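I went to the Bunholm open day in August mostly for the free coffee, and I came home having spent most of the afternoon at one table. The thing on it was Simel, a practice program for people who want to learn to drive a robot arm and don't own one. You get a simulated room, a simulated gripper and a controller that looks like it belongs to a game console. A one-year home license is $245, and the version for schools is $600.

Siiri Hakala was running the demo and she was great. She let me fumble for a good ten minutes before offering any help (I'd have grabbed the controller out of my hands a lot sooner!). The first lesson is just moving around. Left stick slides the arm, right stick turns the wrist, trigger closes the fingers. I kept mixing up the sticks, and so did Remedios Panganiban, who had the seat after me and swore at it very politely.

What I liked best was how fast it starts. My old laptop at home took around 300 seconds to load the last program I tried, and this one was up before I'd finished sitting down. The manual is another story. It's a PDF, 528 pages, with no index, and the search kept sending me to the chapter on printing. 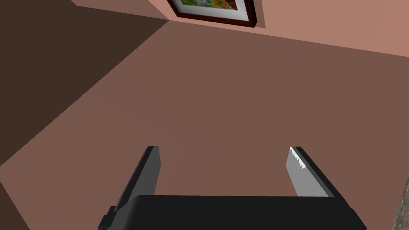 My real gripe is with judging distance. The view rides right behind the wrist, so you're looking over the top of that big black palm with a finger standing up on each side, and it's hard to tell how far off anything is. The brown surface out in front has no grain or seams at all, which didn't help me one bit. I ended up steering by the painting on the pink wall, and that got me pointed the right way at least. A checkered pattern you could switch on would fix a lot of this. Siiri wrote that down, so who knows.

Sound is pretty thin too - one hum for everything. I'd still pay the $245, but I'd ask for a second session on the demo machine first. Bring your own headphones if you go.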